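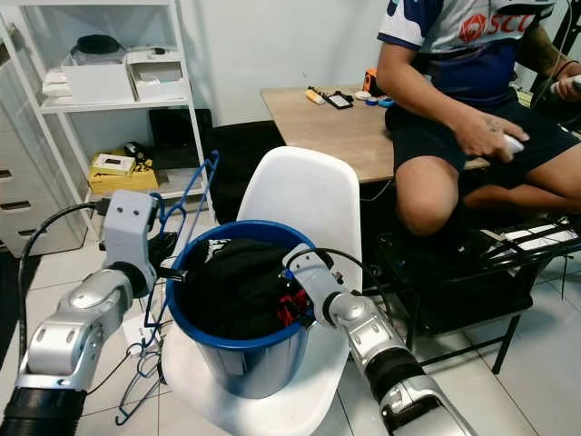 Our project looked at how students in shared houses do their washing, and how much water and money they could save by changing small habits. We chose it after comparing bills in our own houses last February. Most people we spoke to have no set place for dirty clothes, so they use whatever is near. A plastic bucket of dark clothes left on a chair until it is full is a common way of doing it, and it matters for the results, as the size of the container often decides the size of the load.

1. Method

We gave out a paper survey in two halls and a number of rented houses. We got 115 forms back. From these we picked 40 people who agreed to keep a washing diary for four weeks. Each person wrote down the date, the programme, the temperature and how full the drum was (quarter, half, three quarters or full). Andri Oberholzer made the diary sheets and typed up the answers. Water use was worked out from the machine manuals. Where the manual was missing we used the figure for the nearest model.

2. Results

The diaries gave us 616 washes in total. Half-full drums were the most common entry. People who sorted by colour ran more washes, and their dark loads were the smallest. Several wrote that they ran a dark wash because they needed one item the next day, usually a work shirt or black trousers.

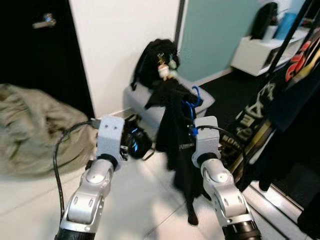 Black clothes were also the ones people worried about most. They washed them at 30 degrees to stop fading, but many then used the long programme, so some of the saving was lost. If half-full dark loads had been put together in pairs, we worked out a saving of 3,703 litres over the four weeks.

Drying was not part of the plan, but it came up in the comments. People without a garden used door frames and radiators. Two houses in Lavero Street shared one airer and had a rota for it.

3. Problems

Drum fullness was judged by eye. Six diaries had gaps in the last week, and we left those weeks out. We did not ask about hand washing and should have.

4. Next steps

We would like to repeat the diary with a kitchen scale or luggage scale so that loads are weighed. The survey form and the blank diary are in Appendix A.

October 2025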